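# Bedrucktes Stofftuch als Tischunterlage: wie bekomme ich die Falten raus und wie bleibt es liegen?

**Refilwe Du Plessis**, 5. Juli

Hallo zusammen,

ich habe mir für den großen Tisch im Arbeitszimmer eine bedruckte Stoffunterlage zugelegt. Motiv ist eine Landschaft mit Tannen und Sonnenuntergang, links dunkle Bäume, in der Mitte der orangerote Himmel, unten alles in Blau. Der Stoff ist ein Polyestergewebe, auf der Rückseite nicht beschichtet. Eigentlich war das Stück als Wandtuch gedacht, ich wollte aber etwas auf dem Tisch haben, das nicht so spiegelt wie die nackte Platte.

Zwei Probleme:

Erstens kam es gefaltet im Karton an, und die Knicke gehen nicht raus. Ich habe es eine Woche lang mit Büchern beschwert, das hat wenig gebracht. Auf dem Zettel, der dabei lag, steht nur »nicht heiß bügeln«. Was heißt das bei so einem Druck?

Zweitens rutscht es. Wenn ich etwas Schwereres darauf verschiebe, zieht es das Tuch mit und es gibt Wellen.

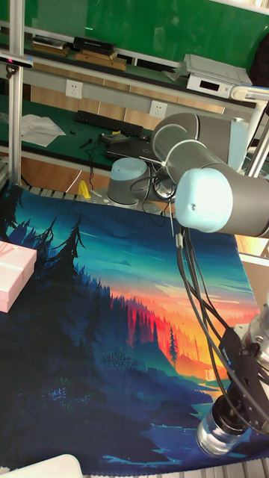

Festkleben möchte ich es nicht, weil ich es ab und zu waschen will. Klammern an der Tischkante habe ich probiert, die sind mir vorne aber im Weg, ich bleibe mit dem Ärmel daran hängen. Die Platte ist glatt beschichtet. Beim Händler (Grernier) habe ich nachgefragt und bisher keine Antwort bekommen.

Hat jemand so etwas dauerhaft im Einsatz? Mich würde auch interessieren, ob die dunklen Farben beim Waschen abfärben. Der untere Teil ist ziemlich dunkelblau, und die Tischplatte ist hell.

Danke schon mal.

---

**Jolien Van Beek**

Polyester mit Druck kannst du bügeln, aber auf der kleinsten Stufe (ein Punkt), von links und ohne Dampf direkt auf dem Motiv. Ich lege zusätzlich ein dünnes Baumwolltuch dazwischen, ein altes Geschirrtuch ohne Struktur. Mit Waffelmuster geht es nicht gut, das drückt sich manchmal durch. Probier es zuerst an einer Ecke aus.

Für die hartnäckigen Faltkanten hat bei mir Folgendes funktioniert:

1. Tuch bei 30 Grad waschen, Feinwäsche, ohne Weichspüler, nur ganz kurz anschleudern.
2. Nass über eine Stange hängen, sodass die Faltkanten nicht auf der Stange liegen.
3. Noch leicht feucht abnehmen und von links bügeln, immer von der Mitte nach außen.
4. Flach liegen lassen, bis es ganz trocken und kalt ist. Über Nacht reicht.

Die Bücher bringen bei Polyester fast nichts. Der Stoff ist beim Verpacken gepresst worden und braucht etwas Wärme, damit er wieder nachgibt.

Zum Rutschen: Nimm einen Antirutschstopper für Teppiche, dieses Gitter aus Vlies oder Schaum, als Meterware. Schneide ihn ringsum zwei Zentimeter kleiner als das Tuch. Ich würde den feinen nehmen, die groben Gitter spürt man beim Schreiben. Meiner ist von Bruruseck, andere tun es vermutlich auch. Bei lackierten Tischen sollte man vorsichtig sein, manche dieser Gitter kleben nach einem Sommer am Lack fest. Bei einer beschichteten Platte wie deiner sehe ich da weniger Gefahr, ich hebe es trotzdem alle paar Wochen einmal an.

Ob es abfärbt, kannst du vorher testen: weißes Tuch nass machen und eine Minute lang kräftig auf einer dunkelblauen Stelle reiben. Bleibt es weiß, kannst du normal waschen. Sonst die ersten zwei Male allein und kalt.

---

**Zodwa Van Wyk**

Doppelseitiges Klebeband und gut. Hält bei mir seit Januar.

---

**Lerato Hlongwane**

Klebeband hat sie ja ausgeschlossen, und Reste davon bekommt man aus so einem Gewebe kaum noch raus.

Mein Vorschlag wäre Klettband, und zwar nur an der hinteren Kante und an den beiden hinteren Ecken. Die weiche Seite ans Tuch nähen, die Hakenseite selbstklebend auf die Unterseite der Tischplatte. Dafür muss das Tuch hinten ein paar Zentimeter überstehen. Vorne bleibt es lose, da stört dich dann nichts am Ärmel. Zum Waschen einfach abziehen. Vor dem Aufkleben die Platte entfetten, sonst löst sich das Band nach ein paar Tagen.

Falls die Kanten nicht umgenäht sind, gleich mitmachen. Meins war nur heiß geschnitten und ist nach dem dritten Waschen ausgefranst. Ein einfacher Saum von einem Zentimeter genügt, mit Polyestergarn und einer dünnen Nadel (70er).

Beim Bügeln stimme ich Jolien zu, nur würde ich das Motiv auch mit Zwischentuch nie von vorne machen. Bei mir hat eine Stelle im Himmel seitdem einen leichten Glanz, und der geht nicht mehr weg.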